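Notebook, bench 2
15 March 2019
Limescale and dish residue, composite sink coupons

Carried on from the last entry. Coupons are the dark Brula composite, cut from the same offcut as before, edges taped. Tap water only, no softener. Hardness strip on the tap reads at the top of its range, so the strip is no use for comparison and I have stopped writing it down.

Procedure as agreed with Hywel Harries: drip 50 ml onto each coupon, leave to dry on the rack, repeat. 28 cycles done on set A, 56 on set B. Set C is the control and has been in the drawer the whole time. Coupon C3 has a chip on one corner from sawing. Not used for gloss.

Observations, set A. White ring at the edge of each drop, very thin, comes off with a damp cloth and some pressure. Under the loupe the deposit sits on top of the surface. No change in color underneath once wiped.

Observations, set B. Ring is thicker and has joined up between drops. Damp cloth does nothing. Toltent descaler at the label dilution, five minutes, took off most of it. A second five minutes took off the rest except on B2, where a faint gray haze stays. B2 was the one I had scrubbed with the green pad by mistake, so the haze may be scratching. Will check against a fresh coupon scrubbed the same way and never wetted.

Vinegar tried on B4. Slower than the descaler – three applications to get to the same point – and the smell stays in the room. Ximena wants it kept in the comparison as most people have it in the house. Fine, but it needs a measured acid strength. The bottle in the cupboard has no date on it.

Gloss meter drifted again. Zeroed it on the black tile before each set. Readings on set A before zeroing are struck out on the sheet and should not be copied over. 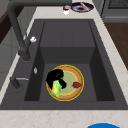 Tea residue is the next series. Ximena Nava suggests black tea at one fixed strength, brewed 10 minutes, cooled, then the same drip cycle. My concern is that tea on bare composite and tea on top of scale are two separate problems. Scale is porous and will take the stain, so a coupon can look ruined when the composite is fine. Proposal: half the tea coupons clean, half pre-scaled to 28 cycles.

The long run to 1,000 cycles cannot be done by hand. Ouazzani quoted for a dosing pump, delivery in June. Until then, stay with the burette.

To do
– order Sivovow cloths, last pack is open
– scrub test on fresh coupon, green pad, 50 strokes
– label the rack, A and B were swapped on the shelf this morning
– ask Hywel where the spare black tile went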